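4.2 Rehearsal film and the return of older works

Small dance companies often bring back a work after a gap of several years, with a partly new cast. We looked at how the Culier company did this with Voltano, a piece for nine dancers first shown outdoors and later moved to a studio theater. The company had no written score. It relied on rehearsal film and on the memory of two dancers from the first cast.

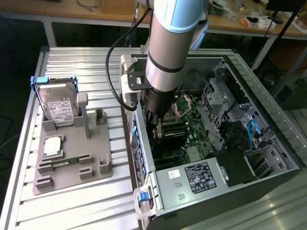

The new cast learned the opening section from film in 16 rehearsals. Dancers who had learned it from a person made fewer timing errors but were less sure of their place on the stage. Film showed spacing well -- the wide view in particular -- and showed weight and breath poorly.
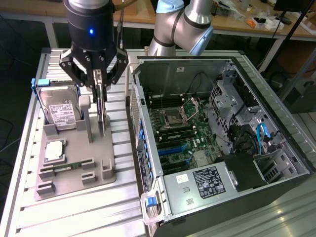 Vol. 9, No. 16

Rostam Tehrani kept the rehearsal notes during January. They record long arguments over which filmed version should count as the work. The outdoor version had a slower ending, set by the light at the site, and the older dancers wanted it kept. The younger ones had only ever seen the theater version. 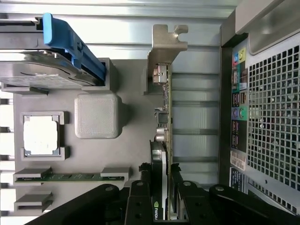
Manuela Marchetti

The company chose the theater ending and taught the outdoor one as a separate study. Sorrentino, a shorter duet from the same period, could not be brought back at all, as no full run of it had been filmed. 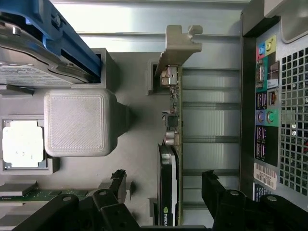 Figure 4

Storage was the weak point in every company we visited. Film was spread over phones, old laptops and office computers, and few dancers knew which machine held what. A hard drive like the one in the blue bracket in Figure 4 can hold years of rehearsals, but it is of little use in the studio without a list of dates, casts and sections. Culier began such a list while reviving Voltano and had not finished it when our visits ended.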